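Home | Setup | Recording | Export | Support

4.3 Recording a pick-and-place set

Applies to Brolus Recorder with one arm and one fixed camera. Complete section 4.2 (camera alignment) first.

1. Move the arm to the start pose and open the gripper.
2. Enter the task name. Use the same spelling for every session – the trainer treats a different spelling as a new task.
3. Set the episode limit. The default is 108 per session; the maximum is 2,000.
4. Place the object and press Record. Wait for the tone before you move the arm.
5. Finish the motion, return to the start pose and press Stop.
6. Mark the episode Keep or Discard. Failed grasps may be kept if they are tagged "fail".
7. Move the object to a new position and repeat from step 4.

Note: After every 10 episodes, play one back and check that the arm and video tracks line up.
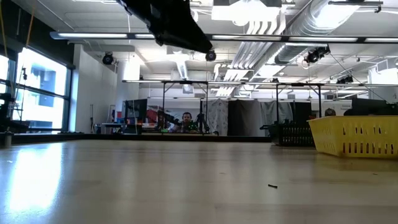
Table preparation affects the data more than most recorder settings. Clear the surface before the first episode and keep bins in one place until the session ends. Small scraps, such as the dark piece lying by itself on the wood, must be removed. Window glare like the white patch at left should be reduced with a blind or a matte cover.

CAUTION: Press Pause before reaching under the gripper.

Clillport Automation – Brolus Setup Guide | Contact support | Back to top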